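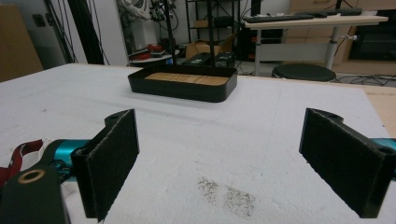 Inspected and written up by Magnus Leckie
Reviewed for purchasing by Elias Haddad
2023-12-13

Pre-purchase inspection checklist: hand-held gripper station, bench and surrounding floor

Purpose

We are being asked to approve equipment money for the next budget year. Before anything is ordered, each item already at the station gets looked at and marked OK, FIX, REPLACE or HOLD. HOLD means we need more information before we spend. Comments go under each line. Prices are left out of this sheet except where a quote is already in hand.

The November walkthrough used the old form, which had no place for comments. Please stop using that one. It had us marking "finger pads — OK" with no word on how worn they were, and then we could not tell purchasing how many sets to buy.

Section A. Gripper fingers and pads

A1. Finger plates straight, no cracks, no bent corners.
Mark: OK
Comment: Check with the fingers open and again with them closed. Hold a square against the inner face. Both plates passed. No spare plates needed in this order.

A2. Mounting holes clean, no stretching around the hole.
Mark: OK
Comment: Look at the left and right sides separately. When a hole goes oval the finger starts to rock, and people then overtighten the screw. Left and right were both fine with a hand check.

A3. Felt pads flat, fully bonded, even surface.
Mark: REPLACE at next service
Comment: The pads are dark felt with a coarse, fuzzy face. A fuzzy face is normal for felt and is no reason to pull a pad early. What we go by is the bond at the edge and the thickness with a gauge. Bond is good. Thickness is near the lower limit on both sides, so they should be changed as a pair. Never change one pad only.
Budget note: Buy pads in one lot for the whole year. Lapointe quoted 40 pads at 60 dollars for the lot, cut to size. Garnolura did not answer for cut pads and only offered sheet felt, which we would have to cut ourselves. I recommend the cut pads.

A4. Fingers parallel when open.
Mark: OK
Comment: By eye is enough for the daily check. Use the gauge block once a month and write the number in the station log.

A5. Screws and inserts on the body tight and seated.
Mark: OK
Comment: Include the brass-colored ring insert in the black arm segment. It should be flush and should not turn under a fingernail.

A6. Teal parts on both sides free of play.
Mark: HOLD
Comment: I could feel a little movement on one side with the tool held level. It is small and I could not repeat it every time. Groken has been asked whether this is within their limits. Until they answer, do not order the side parts and do not take them apart.

A7. Straps and loose ends near the tool.
Mark: FIX
Comment: There is a red and white strap close to the left side of the gripper. Anything hanging near the fingers needs to be tied back or taken away before work starts. No purchase needed. This is a habit to change, and I would like it on the start-of-shift list.

Section B. Work surface

B1. Foam surface flat and clean.
Mark: FIX now, REPLACE in the budget year
Comment: The white foam has a pitted surface. There is a patch of dark specks on it between the fingers, toward the front. I am not going to guess in this sheet what they are. Vacuum the patch, wipe a test spot with a white cloth, and look at the cloth. If the specks come back within a week of normal use, check the felt pads again (A3) and anything that has been set down on the foam.
Budget note: Foam is cheap compared with the time lost cleaning it. Plan on two sheets a year. Ask for a closed surface sample before buying the same type again.

B2. Foam edge supported, no lip to catch on.
Mark: OK
Comment: There is wooden board beyond the foam on the right. Run a hand along the join. If a gap opens up, small parts will fall into it.

B3. Small loose pieces cleared from the surface.
Mark: FIX
Comment: A small white piece was by the gripper body on the left. Anything that belongs to the tool goes in a labeled bag. Anything else goes in the trash.

B4. Tray in place, walls not cracked, base flat.
Mark: OK
Comment: The black tray toward the back of the foam is shallow with rounded corners and a light wood base. The base is the part to watch. Wood moves with the seasons, and a base that rocks will spoil any height setting taken from it. Press on each corner. No rocking found.
Budget note: One spare tray requested. Agreed by Elias.

B5. Upright poles behind tray secure.
Mark: HOLD
Comment: There are two thin black poles. I want to know what load they are expected to carry under next year's plan before we decide whether to keep them. If they only hold light items, they can stay. If the plan is to mount anything heavier, they need to be priced as new stands with proper bases. Plusumia has a stand in its catalog that would fit the depth of the table, but I have not seen one in person.

B6. Small devices at the far edge of the table.
Mark: FIX
Comment: The two black devices at the back sit at the very edge. Either move them in or fix them down. Hook tape is enough. Record their serial numbers while they are being moved, as neither one is on our asset list.

Section C. Power and cables

C1. Wall outlet covers sound, plugs fully seated.
Mark: OK
Comment: Keep the tall cardboard box clear of the outlet plate. See also D2.

C2. Hanging cables supported and out of reach.
Mark: FIX
Comment: The bundle of black cables hanging down beside the box needs a tie at two heights and a label at each end. Before we buy longer cables, find out which of these are still used. I would expect to free up several, and that could take the cable line out of the request altogether.

C3. Electronic box on the floor.
Mark: REPLACE location
Comment: The black box with small red lights sits on the floor behind the table with cables around it. Floor mounting is not acceptable for new equipment and should not be for this either. It collects dust and can be kicked. Price a shelf or an under-table bracket.
Budget note: Bracket from Plusumia, 411 dollars including the mounting plate. This is the one item I would order this month without waiting for the rest.

C4. Floor cables covered where people walk.
Mark: FIX, then purchase
Comment: Black cables cross the floor to the right of the stool. Anyone pushing back from the desk could catch a foot in them. Reroute along the wall first. Measure what is left and order cover strip for that length only. Last time we ordered cover strip first and still have most of the roll.

C5. Emergency power-off reachable from the working position.
Mark: OK
Comment: Tested with the person standing at the foam and again with the person seated at the desk. Both could reach the switch on the extension lead. Test monthly.

Section D. Storage and floor space

D1. Shelving stable, heavy items low.
Mark: OK
Comment: The black metal shelving has a cardboard box on its lower level, and low is where it should stay. Shelving feet are level. Fix to the wall if anything is added above shoulder height.

D2. Cardboard boxes.
Mark: FIX
Comment: Cardboard is for receiving goods. It is not storage. Empty the tall box, flatten it, and put what is kept into lidded bins. Check the contents against the asset list before ordering any spares. We have bought duplicates before.

D3. Hanging items overhead.
Mark: HOLD
Comment: Find out who put it up and what the hook is rated for. If there is no answer by the end of the budget round, it comes down.

D4. Small white table.
Mark: OK
Comment: Fine as a rest spot for light items. Do not count it as bench space in the layout plan. Clear the red item off it at the end of the shift.

Section E. Desk and seating

E1. Desk steady, legs tight.
Mark: OK
Comment: White top, metal legs. No wobble.

E2. Keyboards.
Mark: OK
Comment: Two black keyboards on the desk. Label each one with the machine it belongs to. The request for a third keyboard is turned down until both are labeled and shown to be in daily use.

E3. Stool.
Mark: HOLD
Comment: The round padded stool has no back. For short tasks it will do. The plan for next year has one person at this desk for most of a shift, and for that we need a chair with a back and height adjustment. Elias to confirm the hours before I ask for a price.

E4. Cabinet drawers.
Mark: OK
Comment: All run freely. One drawer should be set aside for gripper spares (pads, screws, one insert) so that they stop living on the bench.

Budget summary for this station

Order now: floor box bracket (C3).
Order with the yearly lot: cut felt pads (A3), foam sheets (B1), one spare tray (B4).
Order after measuring: floor cable cover (C4), bins (D2).
Wait: gripper side parts (A6), stands (B5), chair (E3).
Turned down: third keyboard (E2).

The ceiling for this station is up to 1866 dollars. That does not include a second hand-held gripper. If the second tool is approved it gets its own sheet, its own pad stock and its own drawer, and this checklist must be run on it before it goes into use.

Reviewer comments, Elias Haddad

A3 — agreed. Please put the pad size on the order. The last one went out with only a part name.

A6 — I will chase Groken. If they want the tool sent back, we will have no gripper at this station while it is away, so ask about a loaner before agreeing to ship.

B5 — no heavier load is planned before summer. Keep the poles and look at it again then.

C3 — approved. Send me the order form.

C4 — measure twice, please.

E3 — expected hours are still with the shift lead. Leave on HOLD.

Open actions

Leckie: order form for the bracket, white cloth test on the foam, serial numbers of the two devices, cable labels.
Haddad: Groken reply, desk hours, sample of closed-surface foam.

Next inspection when the new pads have been fitted. Bring this sheet and mark the changes on it in pen.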